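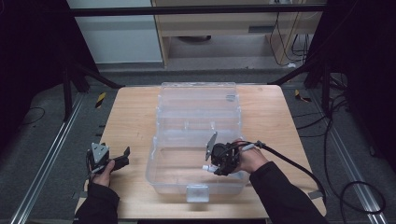
Efa Pumphrey wrote in after the last version of this entry to ask why I'd filed clear storage boxes under "Boxes, hinged" when half the ones in her house have lids that come right off. Fair point, Efa! Loose-lid boxes now get their own entry (see **Boxes, lift-off lid**), and this one sticks to the kind where lid and tray are joined along the back.

## Clear hinged storage box

A **clear hinged storage box** is a see-through plastic box with a shallow tray, a lid attached at the rear, and some kind of latch at the front. People also call it an organizer, a craft case, a bead box (the small ones) or, in my family, "the screw box," no matter what's in it.

### Parts

The **tray** is the bottom half, where your stuff goes. Some trays are one open space, and others have a raised divider molded in, so you can't pull it out when you change your mind. I used to grumble about fixed dividers, but I've come around. The loose kind in my old Juvgate box let small washers creep underneath, and I'd find them in the wrong section months later.

The **lid** can be perfectly flat or have ridges and compartment shapes of its own. Ridges stiffen a big lid, which otherwise gets a bit floppy in the middle. If you're short on table space, remember that a lid that folds all the way back needs as much room as the tray does. I forget this every time and knock my coffee.

The **latch** is usually a tab that swings up from the front wall and snaps over the lid's edge. On larger boxes there may be two. Open it from the middle of the tab with your thumb, and don't yank on a corner (I've split one that way).

### Sizes

Sellers don't agree on names, so "large" means very little. My biggest is 14 inches wide and my smallest fits in a coat pocket. The one I reach for most is 12 inches wide, and it slides onto a bookshelf nicely. Measure the inside if you can, especially for pens and paintbrushes!

### Uses

Thread, beads, fishing bits, picture hooks, batteries, spare buttons, game pieces. Juraj Beneš keeps 30 kinds of seed packets in his and swears by standing them on edge. I tried that with greeting cards and it works fine as long as the box stays level.

### Care

Wash with lukewarm water and a little dish soap, then let the box dry with the lid open. Skip scouring pads, since clear plastic shows every scratch. Stickers are the other headache. I label mine on masking tape now, on the front wall to one side of the latch, and change the tape every December when I sort the whole shelf.

### See also

- Boxes, lift-off lid
- Drawer dividers
- Labels and tape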